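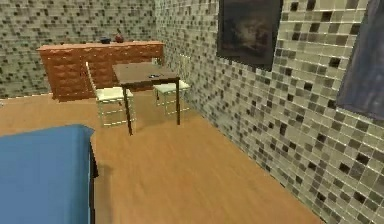

The practice room, as supplied by Classide with the quote.

Gert Mahlangu had the quote on one side of the desk and the picture of the room on the other.

"Who tiles a bedroom?" he said.

"It's a simulation," said Afiq. "The robot learns in there before we buy one. Saves wear and tear."

"Whose wear and tear? We don't own it yet."

Afiq Chin had been to the Gadine demo in December and had come home with a tote bag and a lot of new words. Gert turned the page. Licence, $3266. Support, $285 a month. The arm itself was on a separate sheet, which hadn't been attached.

"Our rooms have carpet," Gert said. "This has floorboards. Where's the walker? Where's Mrs Mofokeng's oxygen line, and her slippers, and the cat?"

"They can add things. Fonel added things."

"At what price?"

Afiq looked. It was $50 an object, and you had to order them in lots of three.

"So a slipper's fifty dollars."

"A virtual slipper."

"I can get real ones for twelve." Gert held the picture closer to the lamp. He'd been buying beds and hoists for the home for most of his working life, and he had never once been sold a hoist by way of a drawing of a blue blanket. "What does it do in there, once it's learned?"

"Fetches things. Say there's a bowl on the dresser, it brings it to the table."

"And then?"

"And then it's on the table."

Gert wrote something in the margin and underlined it. Afiq leaned over to read it. It said, ask for the other sheet.

"That's not a no," said Afiq.

"Put the kettle on," said Gert.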